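# Prakari kitchen bench: the gripper dropouts

Posted 5 December 2018 by Aurel Ursu

We lost a good part of November to one fault on the kitchen bench at Ilik. The gripper would stop answering in the middle of a pick, and the arm would carry on without it for a moment before the safety stop came in. Nothing was broken and no one was hurt, but Jyoti Bansal was standing closer than she should have been the second time it happened, and we closed the bench until we could say what was wrong.

These are our notes, with pictures from the bench. They are mostly for the people at Bosari who have the same arm and asked us to write it up.

## The pick that failed

The task is a short one. The arm picks up a toy food item, moves it to where it belongs and goes back to its start pose. We ran 683 attempts over the month. The first dropout was on attempt 182 and we put it down to a bad start-up. The next was on attempt 514, and after that they came every few attempts until we stopped.

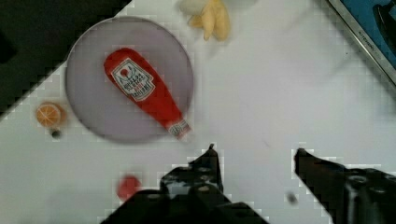 Attempt 514 was the one that got our attention. The log shows the close command going out and no reply coming back. The arm did not know the fingers were still open, so it started its lift on schedule. Nam-gil Gil was at the desk and hit the stop. We had been blaming long items up to then, and the ketchup bottle was the main suspect. It lies diagonally across the plate with its neck a little past the rim, so the fingers have to come down close to the edge of the plate to get hold of it. We thought they were touching the plate and tripping the force limit. The force log showed no contact at all, and when we took the bottle out of the task the gripper dropped out on the orange slice too.

That cost us two days. We had already changed the approach angle and lowered the speed, and both had to be put back.

## Where the cable runs

Tae-yang Na found it by going through the joint positions for every dropout and lining them up. All of them happened with the wrist turned far to one side and the arm reaching out. He then moved the arm there by hand, with the gripper powered and a meter on the line, and the signal went away. He backed off a little and it came back.

After that we looked at the cables and stopped looking at the objects. 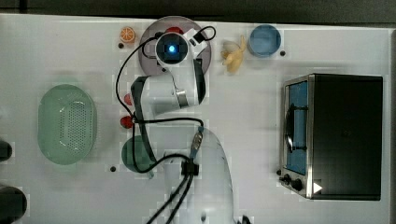
*Arm over the table, with the cables running from the wrist down the left side and back to the clip at the base.*

The wrist line has to follow the arm through everything it does. On our bench it comes off the wrist, crosses the middle of the table and goes back to the base, and the length between those points has to be enough for the longest reach. Ours was too short by a hand's width. At full reach with the wrist turned, the slack was used up and the pull went straight into the wrist plug. The plug did not come out. It tipped in its socket far enough to open one contact, and then sat back down when the arm came home, so every check we made with the arm parked came out clean.

Jyoti cut the plug open afterward. One wire had broken strands right behind the shell.

## What we changed

- New wrist cable, longer than the old one, with the slack set at full reach and full wrist turn.
- A tie on the arm just behind the wrist, so that any pull goes into the tie and the plug is left alone.
- The arm now waits for the gripper's reply before it lifts. If there is no reply it stops where it is and holds.
- The wrist turn is limited in software. We lost one grasp angle to this and have not missed it so far.
- A check of the full cable run before the first attempt of the day, done at full reach.

The third one should have been there from the start. Bok-nam Kong asked for it when the bench was built and it was left for later. A gripper that goes quiet with a toy in it is a small problem – the same thing with a full pan on a customer's line would be a large one, and the code is the same code.

## The safety side

Jyoti was reaching for the e-stop on the far side of the table when the arm moved. The only button was on the desk side and she had to lean across. There is a second button now, and the rule is that no one leans over the table while the arm is powered, whether it is moving or not. We also taped a line on the floor.

## Still open

We do not know why attempt 182 failed. The joint positions do not match the others, and the arm was nowhere near full reach. It may have been a bad start-up after all. The log from that day is short because logging was still set to keep errors only.

The loose loop can still sag onto the table in the low poses. Tae-yang wants a retractor from Jang and has one on order. Until it comes we keep small items out from under the cable. If anyone at Bosari has a retractor fitted already, please send Nam-gil the mounting height and a picture of the bracket.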